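Friday, late

Got back from Surnwood at 7 and ate standing up. I want to write the week down before it goes, because Elba will ask me on the phone and I'll tell her it was fine and then have nothing else to say.

The choir is the main thing. We have the hall until the end of March and after that it is anyone's guess. Kenneth Galbraith had a letter from the parish office saying the boiler has to be replaced and the building will be shut while they do it. They didn't say how long. Kenneth read the letter out twice, the second time slower, as if there might be a date in it he'd missed. Nosipho has asked at the school on Flostell Road and they would have us on Tuesdays, in the gym. I don't want to sing in a gym. The sound goes up into the roof and stays there. But it is $20 a night and the hall is more than that, so I expect we'll end up in the gym.

We did the Asante piece all the way through for the first time. The altos come in on page 3 without any help from the piano and we were flat every time, then on the last try we weren't. Ehab wants us to learn it by heart. I have the first two pages and the ending. The middle is the same line four times with one note changed each time, and I lose track of which time I'm on. I've been saying it to myself on the bus – moving my lips, I'm afraid, going by the look I got from the man across the aisle.

My throat has been sore since Monday. Tea with honey, no difference. If it's still bad next week I'll sit out a rehearsal and just follow along with the music, which I hate doing.

The concert money stands at $215. We need the coach to be paid for by the time we go, and Reda Ezzat says the company won't hold it without a deposit. She is going to do a bake sale. I said I'd make the almond cake and then remembered I gave away the good pan. I'll have to borrow Elba's when I go over there on Sunday. Must also give her back the blue umbrella, and the library book, which she thinks she lost.

Wrote to Storkitell again about the sheet music. We ordered 21 copies and got 12, and the invoice says 21. The first reply told me to look in the box. I have looked in the box. This time I sent them the order number and a copy of the packing slip, and I'll give it a week before I call.

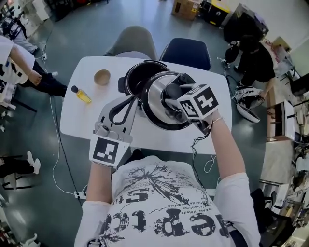
*Photo: R. Ezzat*

Soup tonight, the lentil one, too much cumin. Froze two portions. The rest will do for tomorrow's lunch if I add some rice.

Phoned the dentist and they can't see me until after the concert. Took it anyway. The back tooth only hurts on cold things, so I can leave it alone for a while.

It rained hard from noon on and the gutter over the back door is leaking again, same corner as last year. I put the bucket out. I should get someone to look at it – I said that last year too, and then it was dry for a month and I forgot.

Tomorrow: post office before it closes, stamps, almonds, cough drops. Go over page 3 with the recording. Call Nosipho about who is driving on Tuesday, and ask if she still has my pencil with the eraser on it.

Bed now. It's ten past 11.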